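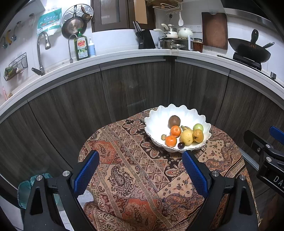 kestrel_bench
Member, perception and grasping board

Is the Relter segmentation model worth retraining for patterned tablecloths? Stustora claims 2,000 frames is plenty. I doubt it - paisley gives me false masks next to the fruit bowl.

mudflat9
Try 500 first and hold out 50 from a cloth it has never met. Vendor numbers usually come from plain tables. Check your fisheye calibration too.

oddsocket
just use Thampi, works fine for me

tanager_k
Fine on what? Log the mask scores before you switch anything.

Contact | Copyright Gratell Help | Back to top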